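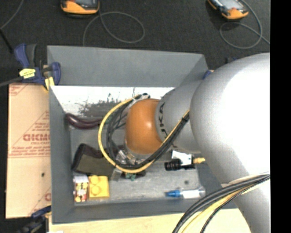

Juli, kurz nach elf abends

Der neue Stromtarif von Hiltell ist da, vier Seiten Brief, und ich habe ihn zweimal gelesen. Grundpreis 30 Cent pro Tag, »dynamisch angepasst«. Wer passt da an, und in welche Richtung? Ich kann es mir denken. Laut Abrechnung habe ich 2489 Kilowattstunden verbraucht, im Jahr davor 2057. Gleiche Wohnung, gleicher Kühlschrank, im Winter war ich sogar drei Wochen weg. An der Hotline hieß es, das liege vermutlich am Nutzungsverhalten. Welches Verhalten denn? Ich koche abends Nudeln und lese.

Nachher in den Keller und den Zähler abgeschrieben. Die Nummer stimmt mit dem Brief überein, damit ist die schöne Theorie von der Verwechslung hin. Ab jetzt schreibe ich den Stand jeden Morgen auf, hinten ins Heft.

Nebenan schwören sie auf Plinevano, so eine App, die angeblich 111 Euro im Jahr spart. Sie will dafür Kontozugriff und meinen Standort. Wozu den Standort? Der Zähler läuft mir ja nicht davon. Lasse ich vorerst.

Der Widerspruch muss in zwei Wochen raus. Entwurf liegt auf dem Küchentisch, der zweite Absatz klingt noch zu freundlich. Morgen Briefmarken holen und die Birne im Flur wechseln.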